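Willon House, shared kitchen and tea table
Walk-through checklist with comments
Room 184, Wednesday, before the afternoon break

Hello all, and thank you for keeping the place so pleasant between visits. I have gone through the list in the usual order and written my comments under each item, a bit longer than the form really has room for, as ever.

1. Floor and walkways
OK. No cords across the door side, and the mat at the sink has been swapped for the one with the rubber back, which I was very glad to see (the old one slid if you so much as looked at it). Please keep the stretch between the table and the hall door clear, chairs included.

2. Fire extinguisher and exit sign
OK. The tag is in date and the pin is in place. The extinguisher is number 1108 on the building list, and the Esex people should be writing that number on their slip, so do check when they come.

3. Kettle and outlets
Needs attention. The Calo kettle works fine but the lid has to be pressed down twice before it catches, and I would like it replaced before somebody gets a splash of steam on the wrist. Until then, fill it no higher than the lower line. Outlets tested, all good.

4. Tea storage
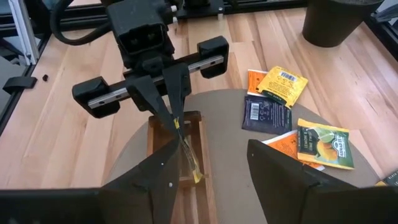

Dry tea keeps very well as long as it stays away from steam and spills, so most of what I look for here is simple housekeeping: wrappers whole, nothing torn, nothing past its date. I do like the wooden box, and I know several of you are fond of it too. The crosspiece is a help, and I'd ask that it be left where it is when the box gets wiped out. Sachets left spread beside the box on the gray mat should go back in before the table is wiped down, and please use a cloth that is well wrung out, for the sake of the planks as much as the tea. Any loose tea in the bottom can be tipped out at the same time.

Stand the packets upright with the names facing the front, so that anyone with an allergy or off caffeine can read what they're picking up without handling the whole lot. If the box is getting tight, put the extras in the Aravena tin in the cupboard and bring them out as space opens up.

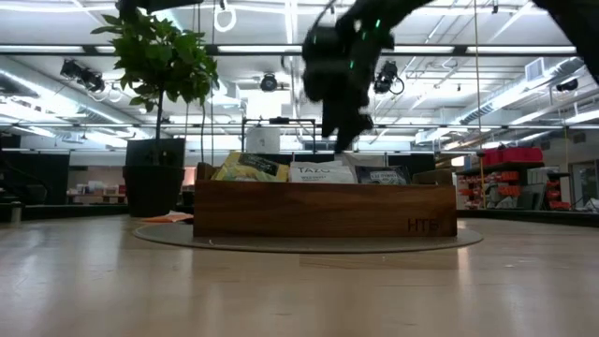 It also makes the date check a good deal quicker, and I'd suggest doing that once a month, perhaps on the same day as the fridge. Flavored teas seem to fade first. They aren't dangerous, just rather sad in the cup.

5. Table surface
OK. Wipe with the grain, then dry. No hot pans straight onto the wood, please, and the same goes for the kettle. The potted plant is welcome to stay, but water it slowly and mop up any drips on the floor straight away.

6. Refrigerator
OK at the time of checking. The thermometer is on the middle shelf and easy to read. There were 4 unlabeled containers on the bottom shelf, which I have left alone for now, with a note on the door asking their owners to come forward.

7. First aid kit
Needs attention. Burn gel is out of date and the small bandages are nearly gone. I have put in a request for both.

To be done before the next visit: kettle replaced, first aid kit topped up, containers claimed or thrown out. Leave the signed copy in the tray by the hall door and I'll pick it up.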